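Support > Rizk Kettles > Setting Up > Descaling

4.2 Descaling your Rizk kettle

Shares 376 · Comments 12

If you live in Jorkidby, where the water is practically gravel, do this monthly. Elsewhere, whenever the tea goes crunchy.

1. Unplug the kettle. Yes, even you.
2. Fill to the MAX line with cold water and tip in one sachet of descaler.
3. Plug in, boil once, switch off and wait half an hour. Staring does not speed it up.
4. Pour away and rinse twice.

NOTE: The 2000 W model has a filter behind the spout. Pull it straight up and rinse it under the tap. The 3000 W model has one too, but it hides lower down.

CAUTION: Do not put the base in water. The base has strong feelings about this, and so does the guarantee.

5. Leave the lid open and let everything drain before you put the filter back.
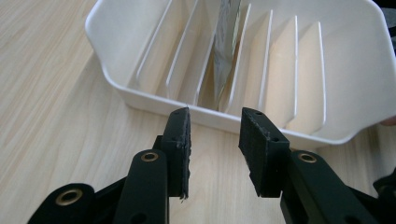
6. Boil one more kettleful and throw it out before making tea for anyone you like.

Related
Lallberg toaster: emptying the crumb tray
Dralesell sachets, pack 1255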